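Relocation Help for Families – Progress Report to the Cotevari Fund

Last updated: Oct 12, 1999

The grant pays for moving help for households leaving the Prallham apartments before the buildings close. This report covers the work since May.

We have moved 142 households so far. Most went to Hindudska or to the streets just north of it. Another 14 have signed leases and are waiting for keys. The van contract with Dmytriv was renewed at the same hourly rate, with stairs now charged separately. That charge was not in our budget and we are paying it from the storage line.
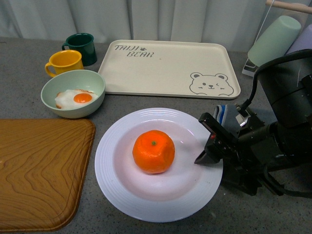 Packing supplies ran short in the summer. We ordered 406 more cartons and started taking flattened ones back after each move. Returns are slow – people like to keep them for storage – so we will need one more order before winter.

Utility deposits are still the main cause of delay. The electric company asks for $100 up front from tenants with no account history, and several families put off their move until they had it. We would like to use part of the unspent cleaning money for deposits and need your approval in writing.

Two claims for broken furniture are open. Both are with the mover's insurer.

This site uses cookies. Accept | Settings

Contact us | Back to top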